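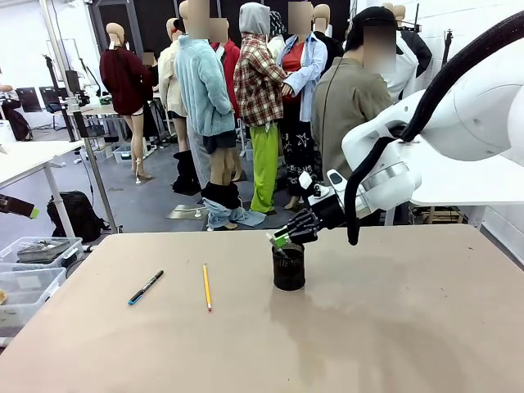 Schlauchführung am Handgelenk, wer hat eine Lösung?
von wellschlauch_west, 2025-10-09

Hallo zusammen, ich lese hier schon lange still mit und habe jetzt endlich einen Grund, mich anzumelden! Es geht um unsere Sortierzelle mit Mehrfingerhand, die wir gerade neu einrichten, und ich komme mit dem Wellschlauch nicht weiter. Er läuft in einer Schlaufe oben über den Arm und dann seitlich herunter, und sobald die Hand schräg von oben an den schwarzen Gitterbecher fährt, damit der grün-weiße Marker mit der Spitze nach unten hineinkommt, zieht er mir am Handgelenk. Die Steuerung liest das als Kontakt und bleibt stehen. Gestern waren das 19 Stopps in einer Schicht, und davon war nach meinem Eindruck kein einziger ein echter Anstoß. Halterungen sind die von Allico, der Schlauch ist von Rerport. Hat jemand von euch so etwas schon in den Griff bekommen, ohne gleich alles neu zu verlegen?

Antwort von kabelkoenigin
Willkommen im Forum, schön, dass du dich getraut hast! Ich würde zuerst die Schlaufe größer machen. Bei uns sitzt die letzte Schelle ein gutes Stück hinter dem Ring am Handgelenk, und der Schlauch darf sich davor frei drehen. Fahr mal von Hand in die ungünstigste Stellung, Schelle auf, Schlauch kommen lassen, Schelle wieder zu. Klingt simpel, hat uns im März aber eine ganze Woche Sucherei beendet (und meinem Kollegen die Laune gerettet).

Antwort von tippbetrieb
Da muss ich leider ein bisschen widersprechen, liebe kabelkoenigin. Eine größere Schlaufe schwingt auch mehr, und bei schnellen Fahrten hast du dann den nächsten Fehlalarm. Ich tippe eher auf die Lastdaten. Ist das Schlauchgewicht im Werkzeug überhaupt eingetragen? Wir hatten die Hand mit 1,063 kg hinterlegt, gewogen mit Schlauchanteil waren es dann 1,135 kg. Das hört sich nach nichts an, aber bei empfindlich eingestellter Überwachung merkt man es sofort.

Antwort von wellschlauch_west
Danke euch beiden, das ist ja wirklich nett hier! Lastdaten: erwischt, da steht noch der Wert aus dem Datenblatt. Eine Küchenwaage habe ich, die kommt morgen mit. Beim Bleistift und beim schwarzen Marker, die vor dem Becher flach auf dem Tisch liegen, macht er übrigens kaum Ärger, da greift die Hand ja von oben. Erst am Becherrand geht es los.

Antwort von kabelkoenigin
Genau das spricht doch für den Schlauch! Wären es nur die Lastdaten, müsste er beim Aufnehmen genauso meckern.

Antwort von tippbetrieb
Nicht unbedingt, die Handstellung ist am Becher ja eine andere, und damit liegt der Schwerpunkt auch anders. Aber gut, ich gebe zu, dass ich bei dem Schlauch auch mal nachschauen würde. Bitte nur nicht beides gleichzeitig ändern, sonst weißt du hinterher nicht, was es war.

Antwort von hollis_nutzer
Kurz von der Seite: Wir haben an unserer Zelle eine Drehdurchführung von Hollis nachgerüstet und seitdem Ruhe. Billig war das nicht, und der Einbau hat mich einen langen Samstag gekostet, aber ich würde es wieder machen. Wenn du den Becher verschieben kannst, probier das vorher. Etwas näher zur Tischmitte, dann muss das Handgelenk weniger abknicken.

Antwort von wellschlauch_west
Zwischenstand: neu gewogen, Werte eingetragen, Schlauch noch unverändert gelassen (brav, oder?). Heute 13 Stopps. Besser, aber noch nicht schön. Als Nächstes kommt die Schelle dran, und den Becher rücke ich erst danach. Eine Drehdurchführung muss ich im Projekt Mativness beantragen, das dauert bei uns erfahrungsgemäß.

Antwort von kabelkoenigin
Schau dir beim Aufmachen bitte gleich die Rillen unter der Schelle an. Wenn der Schlauch dort schon weiß wird, tausch ihn lieber mit.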